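Brasside is a slow-burner that really burns

I went into Brasside knowing only that it was set in a lighthouse town and that my sister had cried at it. I came out two hours later having missed my bus, and I didn't mind a bit. What a lovely, odd, stubborn film this is!

Irina Voicu plays Marta Jang, a piano tuner who comes back to the fictional port of Pultbridge to clear her late father's workshop. She plans to stay for a night. Then she finds a ledger listing every piano he ever worked on, all 1358 of them, with one name crossed out so hard that the pen has gone through the paper. So off she goes, knocking on doors, and the film goes with her at walking pace.

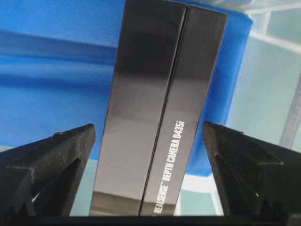 Glossy black, with soft grey highlights.

Voicu is marvellous. She has a way of listening that makes you lean in, and there's a scene in a cold front room, with an old man humming a tune he can't quite place, where she hardly says a word for five minutes and I forgot to eat my crisps. When she does finally lose her temper (over a parking space, of all things) the whole cinema jumped. I've seen her do good work in smaller parts, but this is the first time a film has been built around her, and she carries it with ease.

The sound deserves its own round of applause. Every piano is slightly wrong in its own way, and by the halfway point I was hearing the difference between a damp one and a neglected one. There's very little music otherwise - mostly wind, gulls and a boiler that clanks whenever somebody is about to tell a lie. I loved that boiler.

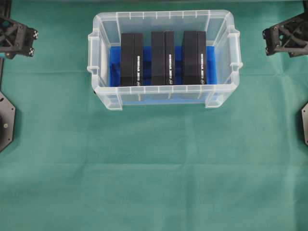
What doesn't quite work

The middle stretch has a subplot about a developer called Gerkeck who wants to buy the workshop, and he seems to have wandered in from a Sunday night drama. He offers Marta 4000 pounds for the contents, twirls his car keys and leaves. Then he comes back and does it again. You could lift him out whole and lose very little, though I'd miss his terrible coat.

A few of the flashbacks are over-explained as well. We see the father teaching young Marta to tune by ear, which is sweet, and then grown-up Marta tells a neighbour all about it, which we didn't need. Small grumbles, these. By the time she reaches the last house, up a hill in the pouring rain, I'd have forgiven it far more.

And the ending! I won't spoil who was crossed out. I'll only say that it comes down to a single note, played twice, and that the couple in front of me held hands through the whole of the credits. 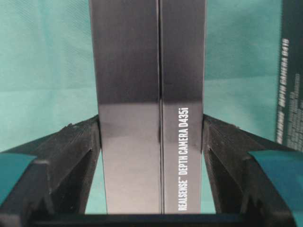 Do you need to know anything about pianos to enjoy it?
Nothing at all. I gave up lessons at Grade 2 and followed every bit of it, and the film explains the few technical words as it goes along. If you do play, stay for the short chat after the credits, where Voicu talks about learning to use a tuning fork for the part.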